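Handley Print and Sculpture Workshop
Progress report to the Costache Fund, spring and early summer

We are a little past the halfway point of the grant now, and I am happy to say that it has been a good few months, if a busier set of months than any of us had planned for. The bronze casting course filled up in the first week, and we have since added a second evening on Thursday so that people who work days can come along too. In all, 38 people have taken part, and most of them had never made a mold before they walked in.

The clay room is finished at last. You will remember that the old floor was giving us trouble — the damp had gotten under it — and putting that right took up most of April. Spending to the end of June on the clay room came to $2263, which leaves us a little under budget on that line. With your permission, we would like to move what is left over to tools and wax. 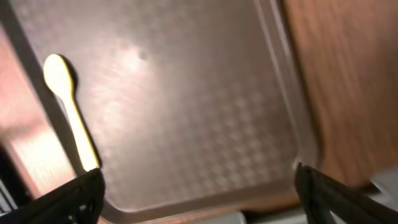 Pale yellow spoon on a patterned plastic tray.

The lending collection has grown as well. We now have 121 small works that schools and libraries can borrow for a term at a time, and 60 of those were out on loan at our last check. The library at Satell asked for animal pieces in particular, and the children there have been drawing from them, which pleased us all very much.

One thing has gone more slowly than we had hoped. The plaster portrait heads that came to us from the old Jiteck studio still need cleaning, and two have cracks at the neck that want a more skilled hand than ours. We have asked for a price from a conservator and will send it on when it comes.

Our plan is to hold the open studio in September, with the first bronzes on show beside the drawings and wax models that led up to them. We would dearly love to have someone from the Fund with us that day, and there will be coffee and cake, as always.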